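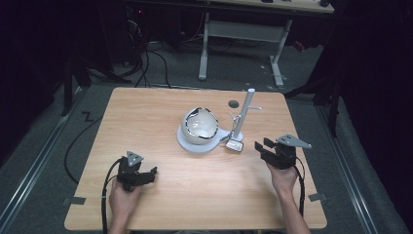

August 2022
By the Griter staff

The data team at Lolis works in one room with gray carpet and more cable than anyone there would like. Their job is to produce examples that a learning system can copy. A person sits or stands at a table with a hand-held gripper in each hand, does a small task, puts everything back, and does it again. The project is called Drastine, and it has been running since January.

We spoke with the team's lead, who asked to go unnamed, between two recording sessions.

"People expect to see a robot arm," the lead said. "For this part we don't use one. You hold the grippers yourself. What you get is how a person would do the job if they only had two fingers on each side."

Drastine has 2,468 recorded examples so far. Of those, 1,411 have passed review. The rest are waiting to be checked or have been thrown out, mostly for dropped objects or for a hand moving too fast to track.

"Too fast is the big one," the lead said. "New people want to be efficient. They grab the part and go. We tell them to slow down for the first 200 and then we look at the numbers together."

The team also argues about mistakes. If an operator misses a grasp and then recovers, the example is kept. If the operator puts down the gripper and fixes the part with bare fingers, it is not.

"A recovery is worth having. The system is going to miss too, and it needs to have seen what you do next," the lead said. "We threw those out in the beginning. I wish we had them back."

Small, shiny parts are the hardest to pick up. Two rigid fingers have to meet the edge at the right angle, and a part that lies flat gives them very little to hold. The lead said operators often tilt it first with one gripper and take it with the other, a habit that came from the operators and was later written into the instructions.

Sessions run 78 minutes, then a break. Before each one the operator checks the cables on both grippers and moves any slack away from the feet. "Wrists go before anything else," the lead said. "When the wrists are tired the data gets sloppy, and you can see it in the plots."

A second station is planned in Guimarães, with the same tables and the same grippers but different people. The lead wants the variety.

"Right now the system is learning from a handful of us — and we all reach for things the same way."

Related
Setting up a second Drastine station
What we keep and what we throw out
Two hands or one: notes from Lolis
Older interviews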